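Edidura Two-Arm Classroom Kit
For school clubs, college courses and competition teams

The Edidura kit gives a student team two desktop robot arms, two grippers and enough aluminum rail to start an argument over where everything should go. It is sold to clubs and classes that have outgrown line followers and would like to be humbled by something larger.

The kit was put together for the Cletedano Challenge, the yearly event in which student teams write code to pick up ordinary things and put them somewhere sensible. The rules fit on one sheet. Most seasons are lost on the first task anyway, which is the marker.

What teams work on

Holding a dry-erase marker upright is a week of practice for most beginners. A capped tube with liquid in it is the second-term task, and we suggest colored water for as long as your club's nerves require it. The course book covers both, along with grip force, camera placement, and what to do when the two halves of the team have each set the origin at a different corner of the table.
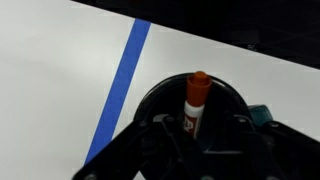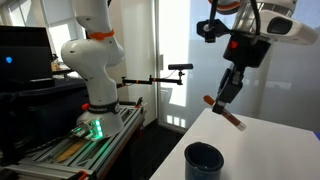 Marker (first) and capped tube (second), each held in a two-finger gripper.

What is in the box

Two arms with bases and mounting bolts
Two two-finger grippers, plus one set of spare fingers
Wrist camera and one fixed camera with clamp
Rail pack, corner brackets and hex keys (you will lose the small one)
Course book, 30 lessons
Practice set: markers, capped tubes, cups
One roll of tape for marking out the table

Not included: table, computer, patience.

Course book

The lessons come from the Zhong project, a student build that began as a final-year assignment in Futville and went on well past the grade. The students kept notes on every task they tried – 201 pages of them, a fair share in capital letters. We took out the swearing and kept the diagrams. Each lesson fits one club meeting if the arms are already set up, and two if somebody has updated the software.

Who it suits

Groups of up to 5 students per kit. More than that and the extra ones start giving advice. Some Python helps. An adult must be in the room whenever the arms are powered, and the stop button should be within reach of someone who is paying attention to it.

Price and ordering

The full kit is $1,445 for schools and registered clubs. Spare fingers are sold separately and are our most popular item, for reasons every returning team will understand. Orders placed by January 25, 2021 ship in time for the spring season. If your kit arrived in December and is still in its box, the setup lesson is on page one.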